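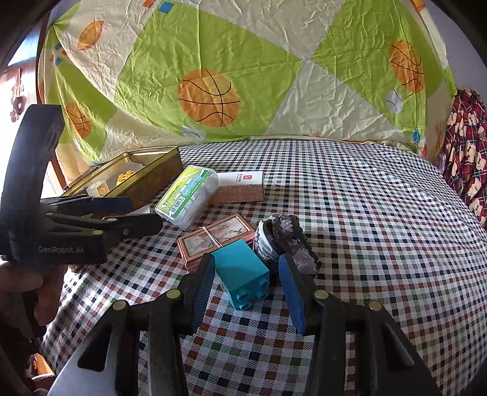
Teal building block between the gripper pads.

How to put together a touring dance night

So you want to take a shared bill on the road? Wonderful! Start with the rooms. Korura began with three of them - a studio, a church hall and the back half of a gallery - and each one changed the work.

Ask every choreographer for a piece under 30 minutes, plus a one-page tech sheet. Watch a full run before you set the order. I love opening with a solo, because the audience settles so quickly.

Budget next. Our first September run cost $2000 all up, with $270 of that going on floor tape and van hire. Pay the dancers before anyone else.
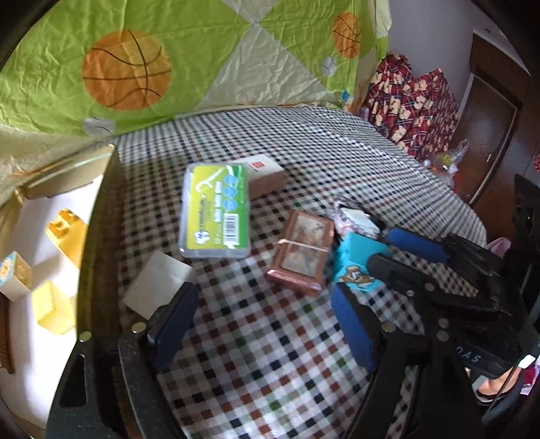
Urho Lindqvist wrote in to say that the order should stay loose until you've seen the second venue, and that Hollis swapped its closing duet for a trio once the ceiling proved too low for the lifts.

Great tip! Leave the running order off the printed program and chalk it up at the door. Then book your next room while everyone's still buzzing.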